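Bread before the light

In the village of Pellano the oven is lit two times a week, and the smoke is the first news of the day. When I came there in February, it was still dark and the road from the valley was white with frost. I followed the smell, as everybody told me to do, and I found a low stone house with the door half open and Iwona Lis already with flour up to the elbows.

She is not from here. She came from the north, for one season of picking olives, and she stayed. The old baker, Benavides, was looking for somebody who could carry the wood, and she could carry it. After two winters he let her touch the dough. After four he gave her the key. She tells this without any pride, shaping loaves while she speaks, and she does not look at her hands.

The bread of Pellano is called gralico. It is a round loaf, dark outside, rather sour, with a crust that hurts the gums if you are not careful. It is made with an old rye that gives little grain and falls down in the wind. Most farmers in the valley stopped growing it when their parents died. The mill at Grindari, 2 kilometres down the river, still grinds it between stones, slowly, so that the flour stays cool. A sack of this flour costs more than double the price of the white one from the shop, and Iwona buys it every month and complains every month.

I asked her for the recipe and she laughed. Flour, water, salt, and the piece of old dough which is kept from the last baking. The amounts she knows by the bowl. The rest depends on the weather. When the south wind blows, the dough rises too quickly and she must open the window. When there is snow, she puts the bowl near the chimney under a wool blanket and goes to sleep on the bench beside it.

The oven takes 179 loaves if they are placed well. In the register of the parish, which hangs in a copy next to the door, it is written that every family had its own mark to press in the crust, so that there would be no quarrel at the counter. Some 175 marks are drawn there, small crosses and leaves and fish. Today only a few are in use. The stamps of the others are in a box at the mill, and children may borrow them at Easter.

Not all in the village eat this bread. The young people find it heavy. The school asked for something softer and Iwona made it for one year, then she stopped, as she did not like to sell what she would not put on her own table. There was some bad feeling about this. A father wrote a letter. She keeps it in the drawer with the bills.

What happens to the oven after her is not clear. The roof needs new beams, and the forest from which the wood comes was sold last autumn to a company that wants to cut it in larger pieces. Benavides, who is very old now, sits by the wall on baking days and gives his opinion on the colour of the crust. He says it was always going to finish, already when he was a boy they said it. He takes the heel of the first loaf, rubs it with garlic, and eats it standing.

When I left, the sun was on the roofs and people were coming with cloth bags. I had a gralico under my coat. It stayed warm until the bus.
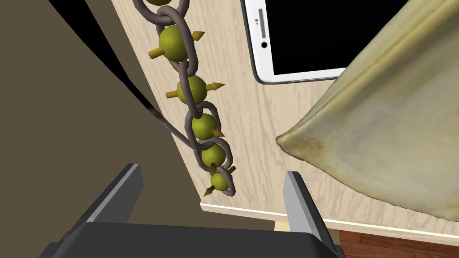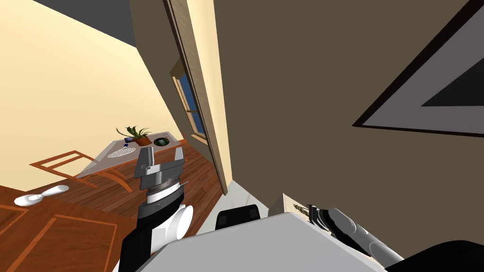

First picture: grey chain and olive-green balls over pale wood. Second picture: plank floor and cream wall. Both are computer renderings.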